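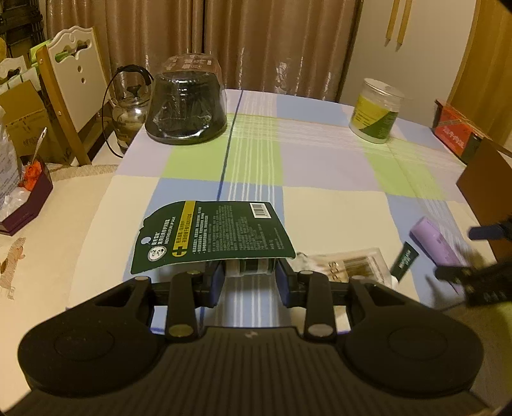

The gripper and a lip balm, still on speaking terms with its packaging.

Kitchen Table Division, progress report

Readers of the last issue will remember that the Follgate workshop gripper had two jaws and one opinion, which was "closed." Ju-won Geum took it home in December, promising to bring it back when it had learned some manners. It now lives on a plaid tablecloth among the groceries, and I went over to see how the two of them were getting along.

The blue pads on the jaws are new. The first set came off a roll of drawer liner and had all the grip of a buttered plate. Nhung Võ cut the current ones by hand, 3 pairs before she was happy, and she has asked me to print that the crooked pair was Pantelis's. The linkage arms are the same ones we had in the fall, with the slop taken out of the pivots. If you were at the demo where it clapped, that was the slop.

Ju-won's rule is that practice objects have to come from the house. This keeps the budget at zero and makes the results hard to argue with, as anyone who has tried to get a lip balm off its card with bare hands will tell you. Small tubes are the current obsession. They're light, they roll, and the jaws have to meet them square or they squirt off across the table and under a chair. I spent a fair part of my visit under a chair.

The log stands at 946 grabs. Of those, 800 count as clean by Ju-won's definition, meaning the object was held and stayed held until she let it go. Hiếu Ninh wants a stricter definition. Hiếu Ninh has been offered the use of his own kitchen table.

Still on the list: a softer return spring, a handle that doesn't cramp small hands, and some way to tell how hard the thing is squeezing besides listening for a crack. Phong Phan has a force sensor left over from the Drotden project and says he'll part with it once he finds it — I have seen his bench, so plan on spring.

Anyone with spare pivot caps or a strong feeling about springs should leave a note on the shop board. Tubes and small boxes also accepted. Please finish the lip balm first.

2 comments | 3 shares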